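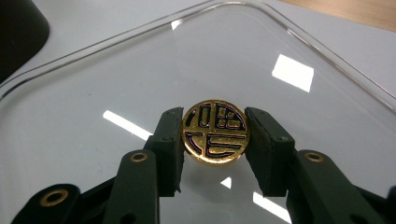

## Chapter 3: Trays, Lids and Small Round Things

Most people who end up looking after a collection of coins and medallions never set out to do so. A drawer is inherited, or a box is bought at a Saturday market because the box itself was pretty, and before long there is a kitchen table covered in small shiny discs and a growing worry about where to put them all. If that is how you came to this book, you are very welcome, and you are in good company.

In the last chapter we followed Ramiro Villalobos as he unpacked the Farano bequest, 576 pieces in all, and wrote out a slip for each. You may remember that 469 of them could be named fairly quickly and that the others went into envelopes to wait their turn. We now take up the story at the next stage, when the pieces have been listed and must be given somewhere to live. It is quiet work, and I confess it is the part I have always liked best - a good tray, a clean sheet of paper and an afternoon with nothing else in it.

Before you begin, lay white paper over your table. A dropped piece lands more kindly on it than on bare wood, and any grit you have brought in on your sleeves will show up straight away.

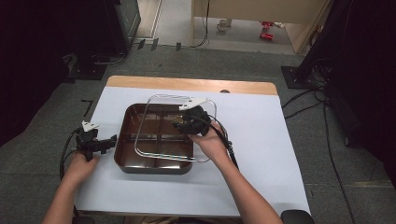 **Figure 3.1** Four-compartment tray and clear lid on a papered table.

A divided tray of this sort is meant for sorting, and you should think of it as a halfway house. Give each compartment one meaning (country, size, or simply "ask somebody") and write that meaning down, for I promise you will have forgotten it by teatime. The Orkness handlists use four headings and the Skellitz ones use rather more, but for a beginner four is plenty.

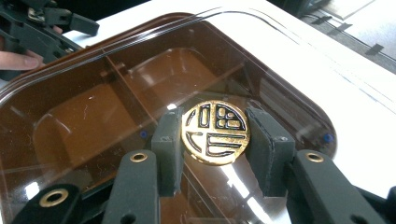 Condition is the next thing to record, and it deserves a little patience. Hold the piece by its edges, never across the face, and turn it slowly under a lamp before you write a word. Look at the design first, then at the surface around and between its lines. On the gold-coloured coin in this chapter the black symbol is still bold and easy to follow, yet the shine is broken up by small scratches and dull patches, and both facts belong on the slip. A beginner will often write "good" and move on. Try instead to say what is there and where it is, as though you were describing it over the telephone to a kind but rather slow friend.

By the end of the chapter you should be able to:

- set up a table for sorting
- choose headings for a divided tray
- write a condition note of two or three lines
- decide when a lid should go on, and when it should stay off

### 3.1 Choosing a tray

Almost 66 trays passed through my hands while I was cataloguing the Kinnunen cabinet, and I grew fond of very few of them. Depth matters more than you might expect. A shallow compartment lets you get a finger and thumb to the edge of a coin without scrabbling at it, whereas a deep one tempts you to pile things up.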